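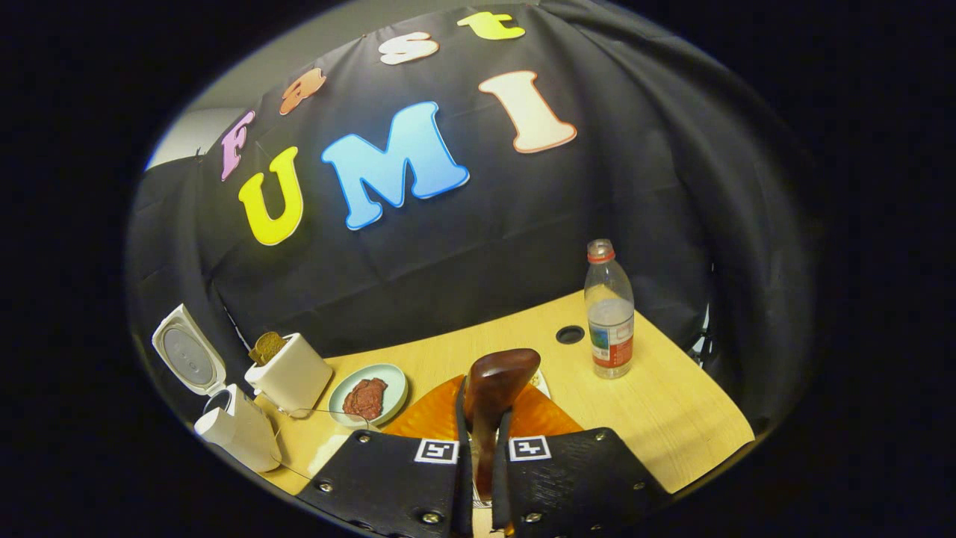

Toma Letters

A set of cut-out letter templates and spacing tables for classroom displays, hall backdrops and shop windows. It began as a folder of drawings that Shobha Pisharody kept for school open days. Anitha Suvarna redrew the shapes and put them into one file format so that other people could use them.

Version 2. Last checked in March.

What is in the set

The set holds 805 template files. Each file has one character on it, drawn as a single closed outline with no fill. There are capitals, lowercase letters, numerals and a small group of punctuation marks. Accented letters for Romanian and Vietnamese were added by Paula Sârbu and Nhi Quan, and these have the accent as a separate piece where it does not touch the letter.

Folders

outlines - the main templates, one character per file
borders - the same shapes made slightly larger, for a backing layer in a second colour
spacing - tables of gaps between pairs of letters
sheets - pages with several letters laid out together to save card
old - version 1 shapes, kept for people with half-finished displays

File names

Names follow the pattern style_character_size. The styles are Horurberg (upright, heavy, square ends) and Drisum (rounder, with soft corners). Lowercase letters have "lc" before the character because some computers treat "a" and "A" as the same name and will overwrite one with the other. Punctuation is spelled out, so the question mark is "question" and the full stop is "stop".

Sizes

Sizes are given by the height of the capital H in centimetres. The smallest is 7 and the largest is 19. The largest size will not fit on A4 for wide characters such as M and W, so those are split down the middle with a tab on the left half. Print at 100 per cent and turn off any "fit to page" setting.

Spacing tables

Each table is a plain text file with three columns: first letter, second letter, gap in millimetres. A negative gap means the letters overlap. Gaps are measured at the closest point between the two outlines, on a straight baseline. If you set a word on a curve, start with the table value and adjust by eye. The tables do not cover curves and we have no plans to add them.

Pairs that are not listed should use the default gap at the top of the file.

Cutting and fixing

Thin card cuts well with scissors. For thicker board use a knife and a mat, and cut the inside shapes (the hole in an "a" or an "O") before the outside edge. Glue the border layer on before you pin anything up. On cloth, pin through the border and keep the pins near the top of the letter, otherwise heavy pieces tip forward. On painted walls, test a small piece of your tape first.

Known problems

The Drisum lowercase "g" is too heavy beside the other letters. Sebastian Hodoroagă is redrawing it.
The border for the Horurberg ampersand has a stray point near the bottom. It prints as a small spike and can be trimmed off.
Some cutting machines read the split M as two letters. Join the halves in your drawing program first.
Spacing tables for the accented Vietnamese capitals are missing.

Changes from version 1

Drisum added
Border layers redrawn from the outlines, so the edge is now even all the way round
Sheets sorted by first letter
The Prurance style was taken out, as the thin strokes tore too easily. It is still in the old folder.

Using the set

You may print, cut, change and share the templates for any purpose, including paid work. If you pass on changed files, please give them a different style name so that they are not mixed up with ours. A credit is welcome but not needed.

Corrections

Send corrections to Anitha with the full file name and the size you printed. For spacing, give the pair of letters and the gap you used instead. Small fixes go in when they arrive - new characters wait for the next version.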